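# Jenness to supply height-adjustable treatment tables to Tadomdale clinics

Jenness has been named supplier of powered treatment tables to the Tadomdale community clinics. The order covers 100 tables and replaces the fixed-height models now used for wound care, physiotherapy and minor procedures. Delivery starts in August.

The table selected is the Lauritsen, a three-section unit with an electric column lift. The backrest and foot section are set by gas spring, with a release lever on each side. Height is controlled by a foot bar that runs the full length of the base, so it can be reached from either side. A hand control is included, and a key lock on the base disables both controls during cleaning.

Maximum patient load in the Tadomdale specification is 500 pounds, measured with the column fully raised and the load centred. The clinics had asked for a higher limit after several of the older tables were restricted to seated use only. The lowest setting was also written into the tender, to allow side transfers from a standard wheelchair without a step or a sliding board.

Upholstery is a seamless vinyl moulded over closed foam. The tender called for a surface with no stitched joins, as cracked piping was the most common fault logged on the old stock. Covers unclip from below and can be changed on site with a hex key. Clinics may order in grey, dark blue or green, but each site must keep to one colour so that spare covers can be shared between rooms.

Braking is central. One pedal at the foot end locks all four castors, and a second position locks a single castor in line for steering along corridors. The castors are rated for vinyl and sealed concrete floors. Sites with carpet in the treatment area have been told to order the larger wheel set, which raises the lowest height slightly.

Zelaven will handle installation and servicing under a separate agreement. The frame and column are under warranty for 5 years, with shorter terms for the battery, hand control and covers. Each table will be load-tested after assembly and tagged with the test result. Zelaven will hold spare actuators and control boxes at its Tadomdale depot, and clinics are to report faults by the serial number on the base plate.

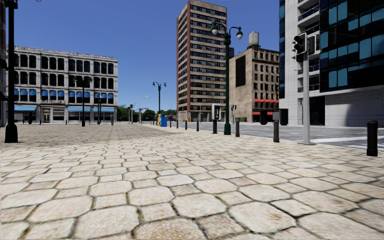
**Can the tables be used during a power failure?**

A battery in the base will run the column through several full lifts without mains supply. The backrest and foot section don't need power, and the battery recharges whenever the table is plugged in.

Old tables will be collected on the day the new ones arrive. Units that pass an electrical and frame check will be offered to teaching rooms, and the rest will be stripped for metal. Clinics should remove paper roll holders, side rails and arm boards before collection, as the old fittings don't match the Lauritsen's accessory rail.

Staff training takes place at each site after installation and covers transfers, brake positions, emergency lowering and cleaning. A printed card with the same steps will be attached to every table.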